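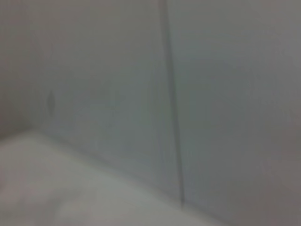
jirska_818
How long do I wait before the second coat of paint inside a built-in closet?
Four hours is enough for most water-based paints, but in a closed space I would leave it overnight.

mottle5
Overnight is too careful. In July I did mine in Brambridge after 2 hours and it is still fine.

jirska_818
Maybe, but you had warm air. I painted one in January – the door stuck to the side and took the paint with it.

fennelroot
Agree with jirska. The can from Nuttall says 5 hours, and that is for an open room. Keep the doors open and put a fan.

mottle5
Fan yes, overnight no. We will not agree on this one.

tapwater3000
Which roller do you use for the corners? My small one leaves lines.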